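Plolta Notes
Posts about robots that do chores, from someone who wants one badly
Thread

1/
OK, thread time. I spent most of February reading up on, poking at and pestering people about one thing: can a machine do the boring jobs yet? Dishes, laundry, tidying a shelf, putting stock away. I came out of it more excited than I went in, with a few bruises on my optimism.

2/
Ground rules first. I'm talking about machines with hands (or something hand-ish) that have to deal with a mess they didn't make. A dishwasher is a robot in my heart, but it gets its own thread some other day. Same goes for the little round vacuum, which I love and which ate a sock again on Friday.

3/
The place I learned the most is Terero, a small shop that works on arms for kitchens and stockrooms. Tiny team, coffee everywhere, two benches. They let me sit in and ask silly questions until it got dark.

4/
Their big interest right now is picking up one thing and putting it down somewhere else. I know how that sounds! But take your own kitchen for five minutes and count how much of it is that. Cup to sink, cup to rack, cup to shelf. Lid to drawer. Jar back where it lives. Most of a chore is moving stuff a couple of feet and letting go of it nicely.

5/
And the shapes matter so much. A box is kind. It has flat sides, you close on it and it mostly stays put. Anything round and a bit tapered wants to swing or slide when you squeeze, and if you come in crooked one side touches first and pushes the thing away from you. You fix that with your fingertips without thinking. A two-finger gripper has to get lined up before it closes.

6/
So a lot of practice happens in simulation. You can drop a thing, reset, and drop it again without sweeping up any glass. A new setup at Terero gets 3000 tries in sim before anyone lets it near a real counter. I watched a batch of them go by on a monitor and got weirdly invested. I was whispering "come on, come on" at a computer.

7/
Simulated work at close range looks like a teal cylinder, narrower toward the bottom, with its lower end between two flat fingers that haven't clamped yet. There are gaps on both sides of it. I could look at this moment all day – everything about the grab gets decided right about now.

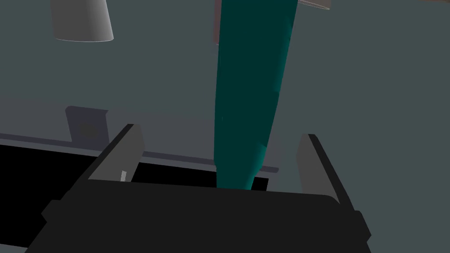

8/
Can a home robot clear a whole kitchen by itself today?
Parts of it, in a kitchen it has practiced in, with somebody close by for the odd rescue. A strange kitchen with a full sink is still a lot to ask.

9/
The odd rescue is worth talking about, because it's where I changed my mind. I used to think a robot that needs help is a robot that doesn't work. Then I thought about the first time I ran a bread machine. I hovered over that thing like a nervous aunt. Now I push a button and go to bed.

10/
Shop floors are further along, and I get why. Macedo is a parts supplier with an arm doing bin work on the evening shift: take the part out of the tote, set it in the tray, repeat. The tote is always in the same spot. The light is always the same. Nobody's kid has left a juice box in there.

11/
Their arm did 53 trays on the evening I visited. A person on that station is quicker, and the crew will happily tell you so. But the person they used to put there is now doing setup work she likes a lot better, and the arm has never once complained about its wrists.

12/
What stops it? Mostly dull stuff. A part lying under another part. A label peeling up at the corner. Shiny things, see-through things, floppy things. Plastic bags are the final boss. I have watched a very clever arm lose to a bread bag, and I have also lost to a bread bag, so I'm not judging.

13/
Laundry! Everybody asks me about laundry. I saw a folding demo at the Borkham open day and it folded a towel. A good fold, too, corners nearly matching. Then came a fitted sheet and we all went and got a snack. Towels I'd call close. Fitted sheets I can't do either.

14/
If you're thinking about this for a small shop, my two cents: start with the job where the thing always arrives in the same place. Fix the table height and the lighting before you spend a dime on anything clever. And write down every miss for a week, with what was being picked up. The list gets very repetitive very fast, and that's great news, you can work on it.

15/
For a home, I'd wait a bit, but I'd watch closely. Putting away cups and cans is the one I'd bet on first. Wiping counters after that (wiping is more forgiving than gripping, you can just go over the spot again). Making beds, much later. Dusting around my plants, please, anybody, soon.

16/
Replies are open and I want to hear which chore you'd hand over first. Mine is the lunch containers, finding the right lid and stacking them so the cabinet door closes. Going back to Terero next month to see how the cups are coming along, will post more then.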